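Lunes, 19:40
Por Ye-rin Song

Dejo constancia en este diario de lo ocurrido durante el turno de tarde en la célula de desembalaje de Fullville, con independencia del parte que se remitirá mañana a Ekholm por el conducto habitual. El parte recoge únicamente horas y códigos; prefiero conservar aquí el resto mientras lo tengo reciente.

La tarea asignada era la prevista en el programa Drastelley: retirar de su caja un ratón con cable, conservando aparte la hoja de instrucciones, y repetir la operación con las unidades restantes del lote. El límite de fuerza de la pinza se encontraba en 14 newtons, valor que yo misma había confirmado al inicio del turno. Las comprobaciones previas resultaron conformes y firmé la hoja de arranque sin observaciones.

La dificultad reside, como ya señalé en febrero, en el cable. El control de agarre estima la presencia de un objeto por la separación final de los dedos, y un mazo de vueltas flexibles puede ceder bajo la presión hasta una separación que el sistema interpreta como pinza vacía. 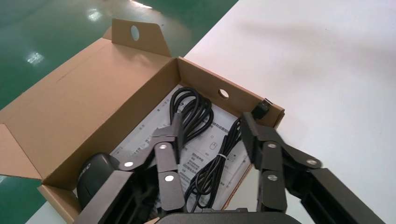
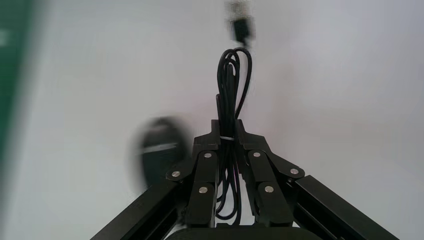 A las 17:10 el sistema declaró agarre fallido con el cable sujeto entre los dedos. La secuencia de recuperación dispone que, ante ese resultado, el brazo vuelva a la posición de búsqueda a velocidad de tránsito, y así lo hizo, con la carga puesta. El conector describió un arco amplio y golpeó el resguardo lateral. No había ninguna persona dentro del perímetro. Accioné la parada de emergencia desde el puesto exterior y el brazo se detuvo conforme a lo especificado.

Debo consignar un extremo que me afecta. Entre el golpe y la parada transcurrieron 600 milisegundos según el registro, y en ese intervalo el monitor siguió mostrando la indicación «Ok» en verde. El indicador informa del estado de los accionamientos y no del estado de la tarea, circunstancia que figura en el manual y que yo conocía. Aun así, miré la pantalla antes de pulsar. No considero aceptable que la persona responsable de la vigilancia dude por causa de un rótulo, y solicitaré que se sustituya el texto.

Revisado el histórico, constan 1.993 ciclos desde la última modificación del umbral de separación. En más de 400 de ellos el sistema anotó un primer agarre fallido seguido de un segundo intento correcto. Los habíamos tratado como pérdidas de rendimiento. Es posible que una parte corresponda a esta misma causa, con movimientos más cortos y sin contacto con el resguardo; no puedo afirmarlo sin examinar las curvas de corriente de los motores.

He dejado la célula consignada, con el candado puesto y la llave en el armario del turno. Mientras no se resuelva el asunto, propongo que todo agarre fallido conduzca a una detención con apertura manual de la pinza y que la velocidad de retorno se reduzca a la de aproximación. Ekholm objetará la cadencia. He redactado la petición en términos que permitan aplicarla solo a las unidades con cable.

Queda pendiente comprobar la fijación del resguardo y descargar el registro completo antes de que se sobrescriba. Entro mañana a las siete.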